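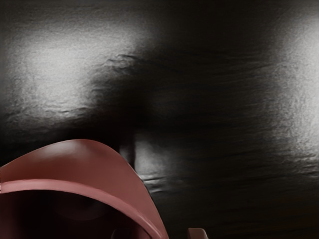
Mayuree Boonchu wrote:

> I've got bindweed through the whole back half of the plot now and I'm about ready to give the thing up. I dug it all over in the spring, sieved the soil by hand like an idiot, and it came back thicker. Paweena says cover it and walk away. My brother says spray. Has anyone on the list covered a bed for long enough to know if it works? And what do I do about beans in the meantime, I've got a whole packet of Nuchit sitting on the windowsill looking at me.
>
> Mayuree

Oh Mayuree, please don't give it up! I went through exactly this with the long bed by the Danham road fence, and I said some things to that bindweed I wouldn't repeat on a mailing list.

So yes, I'm with Paweena. Cover it. But "walk away" is only half of it, and I got the other half wrong the first time, so let me save you a season.

First go, I put down cardboard. Everyone loves cardboard. The slugs loved cardboard too, and by June the bindweed had come up through every overlap and was halfway up the fence. Second go, I went for black sheeting, the shiny kind that never quite lies flat however much you tug at it (you'll get wrinkles, leave them, they only matter if they hold a puddle right where you want to step). I bought the heavier roll from Closilbridge. They also do a woven one called Wullex that lets the rain through, and I know a couple of people here swear by it. I found the shoots poked up between the threads, but my roll was a leftover and may have been past its best.

Where I really went wrong was the edges. I weighted mine with bricks, one every so often, and the stuff just traveled sideways underground and popped out the side looking pleased with itself. What you want is a trench right around the bed, a good spade deep, with the sheet tucked down into it and the soil put back on top. It's a miserable afternoon's work. Do it anyway, and go round once a week with a hand fork to get whatever shows up in the path. If you only keep up one thing, keep up that walk.

How long? Mine was down for 2 summers and the winter in the middle. I peeked after the first summer and there were still fat white roots in there, a bit limp but very much in business, so I tucked it all back and sulked. After the second I pulled out a few stringy brown bits and that was pretty much it. I still get the odd shoot on the fence side, coming in from the verge, and I suppose I always will.

On spraying, I'm not going to tell your brother he's wrong. My neighbor painted the leaves with a brush instead, late in the summer, and it knocked it back a lot. I just didn't fancy it that close to the carrots. Your plot, your call.

Oh, and the sieving - don't beat yourself up, we've all done it. Trouble is, any little piece of root you miss is a new plant. I'd stop digging back there altogether, and for heaven's sake keep the rotary tiller away from it.

Now, beans. Don't plant Nuchit through holes in the sheet, even though it's tempting and you'll see it done with squash. Every hole is a window, and a bean pole gives the bindweed something to climb (it twines just like the beans do, and in July you can't tell who's who). Put them in the front half, or in big tubs standing on top of the cover. I grew 4 tubs that way, three plants to a tub, and picked more than I could give away. They're thirsty in tubs, though, and in a hot week I was watering morning and evening. Pick them small. They go leathery fast, and once a few pods ripen the plant thinks it's done for the year.

Squash in a tub is fine too if you let it sprawl out over the cover. It hides the plastic, which my mother appreciated, as she thinks my plot looks like a building site.

I've still got a piece left over, rolled up behind the shed, and you're welcome to it if you can get it in your car. It's heavier than it looks, so bring somebody. I'm usually there on Sunday until lunch.

Paweena, if you're reading, did you ever find out what was eating your chard? Mine's gone the same way, neat round holes, and I can't catch anything at it, even with a flashlight.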